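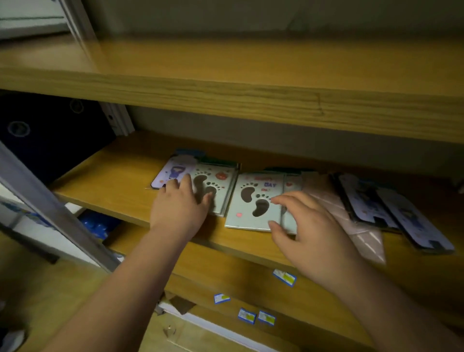
26 May 2021. Open day at Orkine, shelf group. I went with Raymonde Grewal and Mounir Bouazza, and we arrived a bit before the first demonstration, so we had time to look at the place without the crowd. The robot part of the program was the arm that puts flat goods in order on a shop shelf. Before the arm, they always show the same work done by a person, and I found this part more useful for us than I expected. The left hand holds one of the mint-green footprint cards flat with open fingers, and the right hand goes to the edge of the next one. In our own cell we never gave the second arm a holding job. It only waits. I wrote this down three times in three places, so I think it is important.

The program was first the work by hand, then the robot, then questions. Benoît Guillot made the presentation. He speaks fast but he repeats if you ask. Each run lasts until the row is in order or until he stops it. He stopped two runs of the robot, one when a card slid to the back of the shelf and the suction lost it, and one when a visitor had leaned on the table with the control screen. The other runs he let go to the end, also the bad ones, and I respected this.

Figures he gave, copied from my paper:
- 690 recorded runs by hand for this shelf task
- 2,365 for all the tasks together
- 30 days from the first recording until the robot did a full row alone

I did not understand if the 30 days include the calibration. Mounir thinks yes, Raymonde thinks no. To ask by mail.

The planning software is called Listach. It is written in the house and they do not sell it. Raymonde asked for the file format of the recordings and Benoît showed it on the screen. It is simple: time, hand position, finger position, one short text for the goal. We could read it with our own tools with small changes. 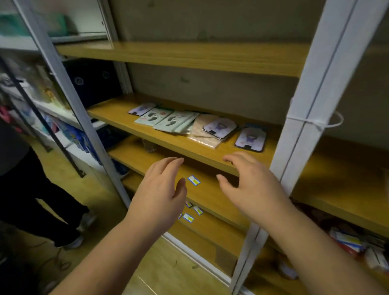
Does the robot need a fixed place for each product, or can it work with a shelf that changes?

Benoît's answer was that it works with a shelf that changes, but it must know the products. A new product needs new recordings, and for a flat one he counts 10 as the minimum. Below this the arm takes the package, but it puts it back at a wrong angle.

After this there was a discussion on lighting which I followed only half. Ismail Benmoussa, who had come from El Fassi for the day, said that in their warehouse the lamps are different in each aisle and a camera trained in one aisle is lost in the next. Benoît agreed and did not have a solution to show. They record with two lamp settings and hope it is enough. His word was "hope".

Weak points I saw in the robot runs:
Overlapping packages. The arm takes the upper one and drags the lower one with it.
Soft plastic bags. The suction cup closes on a fold and air comes in.
Speed. A person is clearly faster. They do not hide it.
The arm goes back to its home position after each item, even if the next item is just beside. I asked why. It is an old safety setting and they will remove it. 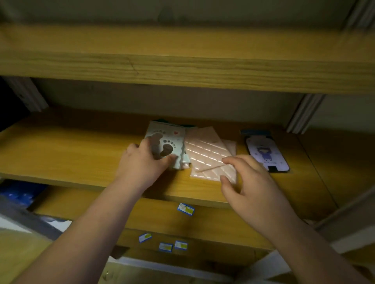
Shiny packaging is the subject I discussed longest with Mounir on the way back. Our depth camera gives holes on glossy film, and until now we tried to repair the holes in software. On the pink package the light comes back as short white marks along the raised lines, and I suppose our camera would lose most of the middle of it. But the hand goes to the corner, thumb and first finger, and the corner is perhaps all we need to see well. So the proposal: search for a corner first, and use the surface only to confirm. Mounir wants to try it with the old Nasham gripper, because its fingers are thin enough. I am less sure of its force. We should measure before we promise something.

To do, for us:
- Give the second arm a holding task, even a very simple one (me)
- Corner search on glossy packages, small test with our own samples (Mounir)
- Write the reader for their recording format (Raymonde)
- Ask Benoît about the 30 days and the calibration, and if he can share some runs where the robot failed
- Tell Taha Benmoussa that the home position question is the same as ours, he will be happy to know it

They plan a second open day in October, with soft goods only. Registration is not open yet. Raymonde left our address at the desk.

Correction, same evening: the run with the visitor at the table was the first one, and the sliding card came after it. I had them in the wrong order.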